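Werkstatt-Tipps: Greifer am Durchlaufregal ausprobieren, ohne sich etwas vorzumachen

Wer einen Greifer kaufen oder zwei miteinander vergleichen will, bekommt vom Anbieter zuerst ein Video gezeigt. Darin liegt ein Würfel auf einer matten Platte, der Arm fährt hin, der Würfel kommt mit. Ich habe in den letzten Jahren zu viele solcher Würfel gesehen. In unseren Regalen liegen keine Würfel auf matten Platten, und bei Ihnen vermutlich auch nicht.

Die folgenden Tipps stammen aus dem Vergleich, den wir im März in Karkville angefangen haben: ein Zweifingergreifer von Hartono gegen einen von Wonden, gleicher Arm, gleiche Handgelenkkamera. Das Steuergerät kam von Irnia. Manches gilt auch für andere Geräte, manches wahrscheinlich nur für unser Regal.

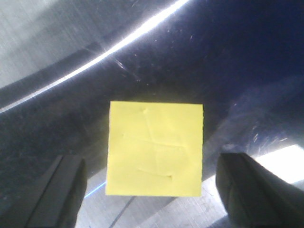 Technikgruppe Lager und Montage, Werk Karkville

Tipp: Mit Papier anfangen, nicht mit Bauteilen
Ein gelber Haftzettel auf einer glänzenden dunkelblauen Fläche ist ein gemeineres Prüfstück als jede Schraubendose. Er ist flach, er knickt, und wenn die Finger zu tief kommen, schabt man über den Untergrund. Kommen sie zu hoch, passiert gar nichts. Beide Anbieter haben uns erklärt, Papier sei »kein typischer Anwendungsfall«. Bei uns schon. Auf halben Behältern kleben Zettel, und irgendwer muss sie wieder abmachen.

Nehmen Sie ruhig einen Zettel mit Falten. Ein frischer vom Block liegt schöner, sagt aber wenig über den Alltag.

Tipp: Die Spiegelung zuerst prüfen
Bevor Sie über Greifkraft streiten, schauen Sie sich das Bild der Handgelenkkamera an. Glänzender Kunststoff und gebürstetes Metall werfen helle Streifen zurück, in denen die Erkennung gern Kanten sieht, die es nicht gibt. Wir haben beim ersten Durchgang einen halben Nachmittag lang am Hartono herumgeschraubt und die Schuld bei den Fingerpolstern gesucht. Dann hat Bayu Mangundap eine Lampe zur Seite gedreht. Danach griffen beide Greifer besser, was den Vergleich bis dahin wertlos machte. Also alles noch einmal.

Merken Sie sich die Lampenstellung mit Klebeband am Boden. Tageslicht lässt sich schlechter festkleben, deshalb immer zur gleichen Uhrzeit prüfen oder verdunkeln. Eine Mattierung der Behälter hat uns ein Vertreter ebenfalls vorgeschlagen, gegen Aufpreis natürlich. Ich halte davon nichts. Nach ein paar Wochen im Betrieb ist jede Oberfläche ohnehin eine andere.

Tipp: Leer fahren, bevor etwas drin liegt
Die Behälter stehen schräg auf Rollen, vorne stoppt die Querschiene. Klingt harmlos. Wer die Höhe der Behälterkante aber aus dem Datenblatt übernimmt, statt sie am Regal zu messen, setzt den Finger auf den Rand. Der Rand ist dick und rund und verzeiht das ein paarmal, das Fingerpolster weniger oft.

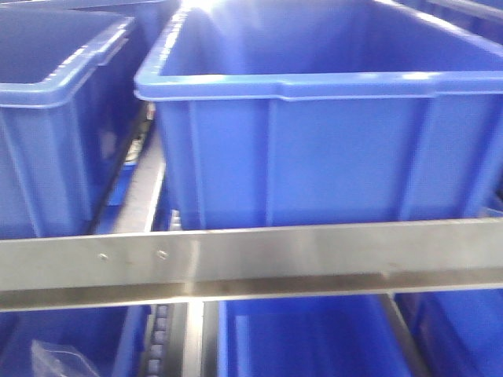 Zwei Ebenen, dazwischen die Querschiene aus Edelstahl.

Fahren Sie jede Bahn einmal langsam mit leerem Behälter ab und lassen Sie sich die Position anzeigen, nicht nur ein grünes Häkchen. Das Steuergerät meldete bei uns »Ziel erreicht«, während der Greifer neben der Mitte hing. Auf Nachfrage hieß es, das liege innerhalb der Toleranz. Welche Toleranz, steht im Handbuch nicht. Ich habe gesucht.

Achten Sie auch auf die Schienen zwischen den Behältern. In den Spalt passt kein Finger, aber ein Zettel oder ein Tütchen rutscht dort wunderbar hinein, und herausholen können es beide Greifer nicht. Wir nehmen dafür eine lange Pinzette und sehen keinen Grund, das zu automatisieren.

Tipp: Folienbeutel als eigene Disziplin werten
Durchsichtige Beutel gehören in jede Prüfung, aber bitte nicht in dieselbe Tabelle wie feste Teile. Wer alles zusammenwirft, bekommt eine Trefferquote, die gut aussieht und nichts bedeutet. Wir führen drei Listen: feste Teile, Papier, Folie. Bei Folie liegen beide Greifer so weit hinten, dass ich über einen Sieger nicht reden möchte.

Ein praktischer Hinweis noch dazu: Beutel nach jedem Versuch neu zerknüllen. Ein Beutel, der immer gleich liegt, wird irgendwann zum Würfel.
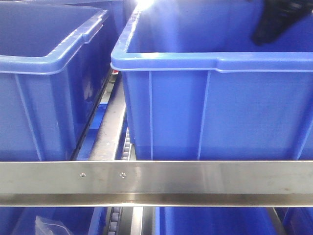
Zur Anzahl der Versuche. Der Anbieter von Wonden hielt 226 Griffe für ausreichend, eine Zahl, deren Herkunft er mir nicht erklären konnte. Wir sind auf 2.298 gekommen, über beide Greifer verteilt, und erst jenseits von 500 wurde sichtbar, dass einer der beiden Greifer mit der Zeit nachlässt. Vorher lag er vorn. Hätten wir dem Vorschlag geglaubt, stünde heute wohl der falsche im Bestellformular — welcher das ist, schreibe ich erst, wenn die zweite Runde durch ist.

Tipp: Am Rand greifen lassen
In der Mitte des Behälters kann es jeder. Interessant sind die Ecken, und dort vor allem die vorderen, wo der Arm steil hineinmuss und das Handgelenk dem Rand nahe kommt. Legen Sie mindestens jedes dritte Teil in eine Ecke. Schreiben Sie auf, in welche.

Breite Finger sehen auf dem Messestand solide aus, im Behälter stehen sie sich selbst im Weg. Schmale kommen in die Ecke, verdrehen dafür das Teil. Fragen Sie nach Wechselfingern und danach, was der Wechsel dauert, und zwar mit der Schraube, die beim dritten Mal rund ist.

Tipp: Kein Kameraplatz ohne Probe
Eine feste Kamera neben dem Regal ist nützlich, um später zu sehen, was schiefging. Für die Steuerung allein reicht sie nach meiner Erfahrung nicht, sobald ein Behälterrand im Weg ist. Die Handgelenkkamera wiederum sieht aus der Nähe viel und vom Rest nichts. Wer Ihnen verkauft, eine von beiden genüge, soll es an Ihrem Regal vorführen, mit Ihren Behältern und an einem Samstag, wenn er keine Kollegen zum Nachjustieren dabeihat.

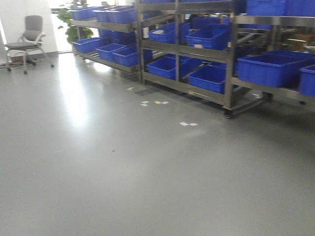
Tipp: Den Boden mitzählen
Was danebenfällt, gehört in die Auswertung. Das klingt selbstverständlich, aber in den Protokollen, die uns beide Anbieter geschickt haben, gibt es nur »gegriffen« und »nicht gegriffen«. Ein Zettel, der gegriffen und dann auf halbem Weg verloren wurde, zählt dort als Erfolg. Bei uns nicht. Gefegt wird deshalb erst, wenn die Liste ausgefüllt ist, auch wenn es bis dahin unordentlich aussieht.

Tipp: Rollen feststellen
Regale auf Lenkrollen sind praktisch zum Umräumen. Für Versuche sind sie Gift. Ein kleiner Stoß mit der Hüfte, und die eingelernten Positionen stimmen nicht mehr. Bremsen zu, falls vorhanden, sonst Keile. Vor jedem Durchgang fährt der Arm bei uns einen festen Punkt an der Querschiene an. Stimmt der nicht, wird neu eingemessen und nicht »mal eben korrigiert«.

Was es gebracht hat
Bis jetzt vor allem Arbeit. Beide Greifer können weniger als im Prospekt, der eine etwas weniger weniger. Das Steuergerät würde ich so nicht noch einmal nehmen, die Kamera schon. Bayu sieht das freundlicher und will als Nächstes andere Fingerpolster probieren. Ich habe die Pinzette vorsichtshalber am Regal hängen lassen.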